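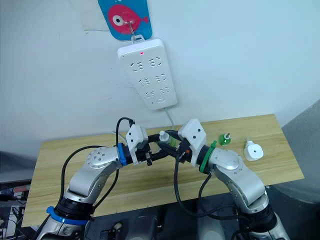
Slide 1. Small stuff on the table, power strip on the wall.

Open: hi, thanks Grażyna Duda for the slot. Talk is "Little bottles, big mess" -- 5 min, keep moving.

Start w/ the table. Light wood, pale, so anything small shows up. Good surface to sort on. Ask room: who has a shelf like this at home? Wait for hands.

Point 1 -- outlets. Strip goes UP on the wall, not lying on the table. Red light easy to spot from the door. Cord drops down behind. Keep sprays and refills on the far side of the table from it, liquids and sockets dont mix.

Point 2 -- group by job, not by size. Sprays together. Plug-in things together. Tell the Sunberg story here (324 items, one closet, no labels). Dont rush the laugh.
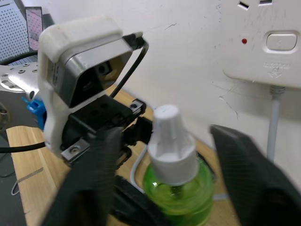
Point 3 -- see-through bottles win. Can check the level without opening anything, tube shows too. Caps on before it goes back in the bin. Wipe the sholder of the bottle, thats where drips sit.

Heltis handout -- 3 pages, back table, take one. If short on time skip the Lemma part, go straight to labels.

Labels: big letters, front AND top. Month opened, e.g. August. Done.

Questions. Water!! Then hand mic back to Grażyna.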